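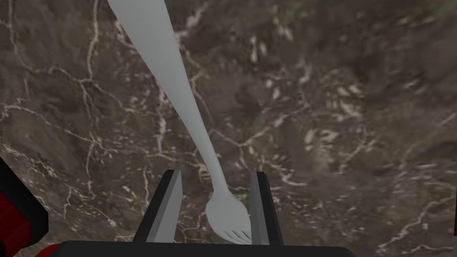

Fig. 1. Simulator view: the gripper at the fork, fingers still open.

Our project asked what would change for the kitchen porters at Tistow, a staff canteen serving 600 meals a day, if robots took over clearing and sorting cutlery. The supplier, Skivero, says it frees people for "better work". We wanted to know which work, and who gets it.

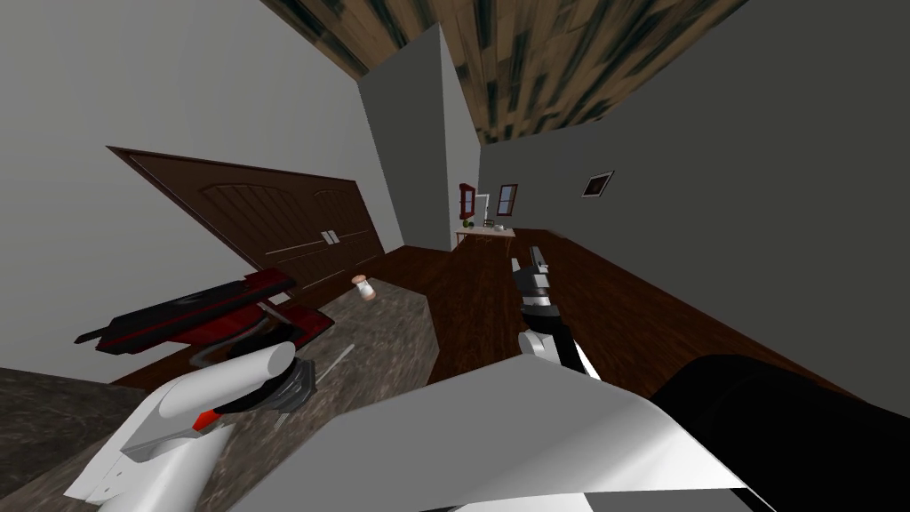 Fig. 2. Both arms in the simulated room, one over the countertop, the other out over the wooden floor.

All the trials we were shown took place in simulation. A real counter at Tistow has queues, spills and 4 porters squeezing past each other. The porters told us they expected to end up minding the machine - on the same pay, with fewer hours from July. Management had no written plan for retraining.

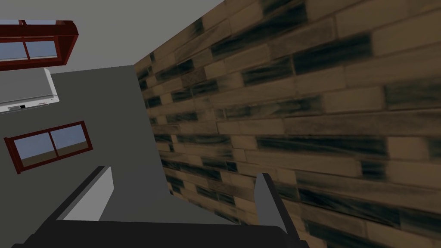
Fig. 3. Gripper with its fingers apart, brick wall to the right.

We also doubt the claimed saving of 77 minutes per shift. It leaves out resets and cleaning, and both would fall to the porters.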